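Home > Around the House > Laundry and Linens

Teaching by Hand: Tips for Recording Household Chores With Hand-Held Grippers

Posted 9/11/25

I have been recording chores at home for the Plindano project since July, mostly laundry with a bit of kitchen work thrown in, and my inbox has been filling up with the same handful of questions from people who just got their kit. So I sat down with a pot of coffee and wrote out everything I wish I'd had taped to the wardrobe door in my first week. It's long (sorry!), but you can skip to the part you need.

I'm assuming you have the hand-held kind, where you squeeze the grippers yourself and do the chore with them in place of your fingers. If you're driving an arm from across the room with a controller, a lot of the laundry advice still holds, and I've put a short section for you near the end.

Before you start

Do the chore once with your bare hands, at your usual speed, and pay attention to what you do. I had folded T-shirts my whole life and couldn't have told you which sleeve I turned in first. Whatever order you find, stick with it for the whole batch. Changing your mind halfway through a stack is the most common reason my early sessions came back from review.

Take off rings and bracelets, push your sleeves up past the elbow, and tie back long hair. A dangling drawstring from your own hoodie will find its way into the fingers sooner or later, I promise you.

Wipe the rubber pads with a damp cloth and let them dry. Lint builds up in the ridges faster than you'd think, especially after towels and fleece, and once the pads are fuzzy, thin cotton just slides out. I used to use dish soap, but it left mine a little slick, so now it's plain water and an old toothbrush.

Charge everything the night before. I know, I know. But I've lost two good mornings to this, and it's so disheartening to have the whole basket sorted and the light blinking at you.

Picking the spot

A bed is better than a table for anything bigger than a pillowcase. The fabric stays put, you can walk around three sides, and a thick blanket underneath lets you press down a little and scoop up an edge. On a hard tabletop the fingertips tend to skate right over the hem.

Choose a cover that contrasts with what you're folding. White shirts on a white sheet are miserable work, for you and for whoever has to look at it later. I keep one dark blanket and one light one and swap them. Pull the cover reasonably flat where the garment will go, and don't fuss over the rest. The project wants homes the way homes are, and a made-up showroom bed isn't what anybody's laundry gets folded on.

Watch your light. A lamp behind you throws your own shadow over the cloth just when you're lining up a corner. Overhead light plus a curtain pulled halfway works nicely in my bedroom. Try to keep it the same from the first garment to the last, and if the sun comes out strong, stop and have a cookie and start again.

How to hold and how to grab

Keep your elbows close to your body and let your wrists do the work. The grippers aren't heavy, but after the twentieth shirt they feel it. I do 100 folds at a sitting at the very most, with a break in the middle, and my neighbor up at Delacroix Court who has the same kit stops well before that.

Open the fingers before you arrive at the fabric. Beginners (me too!) come down with them half shut and then poke around. Open wide, come in low and a little sideways, get one finger under the hem and one on top, close, wait a beat, lift. That little wait is worth gold. It makes a clear moment where the grip is made and the moving hasn't started yet.

Take hold of seams and hems where you can. They're thicker and they don't stretch. If you pinch a knit shirt in the middle of a panel, it pulls up into a tent and the whole garment shifts on you.

If you miss, let go completely, back off a hand's width, and try again from there. Please don't scrabble at it. A clean second try is perfectly good teaching, and I was told by Plindano's help desk that they are glad to have some of those in the mix. Dropped it on the floor? Pick it up with the grippers if you can reach, and carry on. If you had to use a bare hand, mark the take and do it over.

Go slower than feels natural, but keep moving. It took me a while to find the pace. Mine is about the speed I'd use if I were showing a child how to fold and hoping the child would stay interested.

Simple things first

Washcloths, then dish towels, then pillowcases, then T-shirts. I did 108 washcloths before I touched anything with a sleeve, and I don't regret a single one. You learn how far the fingers open, how much squeeze is enough, and where your own blind spots are. Socks look easy and are not. Save them.

For a towel: both grippers on the near corners, lift together, walk the edge over to the far side, set it down, open, back away. Smooth once with the flat side of the closed fingers if it needs it. Lifting together is the trick. If one hand leads, the towel lands on a slant and you spend the next minute correcting it.

For a T-shirt, lay it face down, turn in one side with its sleeve, then the other, then bring the hem up to the shoulders. Same side first, every time.

Jackets and hooded things

Now we get to the fun ones. Children's jackets are my favorite, small enough to reach all the way across but with plenty going on: hood, cuffs, snaps, a pocket or two.

Lay the jacket front side up and spread the sleeves before you begin the take, unless spreading is part of your assignment. Look at the hood. If it's standing up, decide whether you'll fold it down first or last and write it on a sticky note. I like hood first, on the theory that it's out of the way after that.

Snaps are a matter of taste. If the task sheet doesn't say, I leave the front the way it came out of the dryer and only bring the two sides together so the hem lies even. Pressing a snap closed with grippers can be done, but it's a skill of its own and I'd practice it separately.

Start at the bottom hem. Bring both grippers in low, close to the edge, pads turned toward each other, and check that you know where the front layer ends and the back layer begins. On a lined or padded jacket the front often rides up a bit and the back panel peeks out below it, and it's very easy to catch one and leave the other behind. Go in under both.

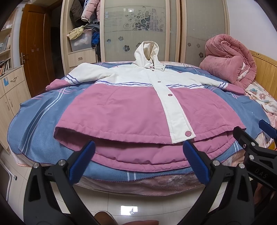 One reader wrote in to say she does it the other way around: sleeves across the chest first, and the hem only at the very end, when the jacket is already a narrow bundle and both layers come up together without any hunting for the edge. She finds the hem-first way leaves the cuffs sticking out to the sides, where they snag on the blanket on the way up, and she has redone enough of them to feel strongly about it.

I tried her way on a whole basket and I have to say it's very good for stiff jackets. On soft ones I still lose a sleeve now and then, it slips back open while I'm going for the hem. So my advice is to try both on the first evening and then choose one for the batch. Either is fine with the project as long as a batch is all one method.

A few more bits on jackets. Metal snaps can click against the fingers and slip, so grip beside them. Fold thick cuffs flat before you cross a sleeve over. Puffy jackets need a gentle press to let the air out, then a short wait, then another press. And if there's a drawstring, tuck it inside before you begin.

If you're working by remote control

I spent one weekend with a borrowed controller setup from Conside, so take this as notes from a novice. You feel nothing through the handles, and you have to judge the grip by eye. Watch the fabric wrinkle at the fingertips. When the wrinkles stop changing, you have it. Set your chair height first, prop your elbows, and do five minutes of nothing but picking up a dish towel and putting it down. Move one arm at a time until you're comfortable, and keep somebody out of the arm's reach at all times, cats included.

Keeping track

Number your baskets and write down the garment type, the method and anything odd. I use a cheap Bestik notebook with a pencil on a string. The count on my account page stood at 2,549 takes this morning, and I could tell you which basket nearly every rejected one came from, which makes the do-overs a lot less painful. My first goal was 2,000 and I baked myself a cake for that.

Clean up when you finish

Wipe the pads again, close the fingers gently, and store the grippers lying flat with nothing on top of them. Check the pivots for threads wound around the pins. Tweezers get those out nicely. Then put the laundry away! I'm guilty of unfolding the same clean stack three evenings in a row, and the knit shirts do start to look tired.

Questions go in the box at the bottom of the page. I read all of them, usually on Sunday night, and I'm collecting tips on fitted sheets for the next page, so if you've worked out a method with grippers, please send it.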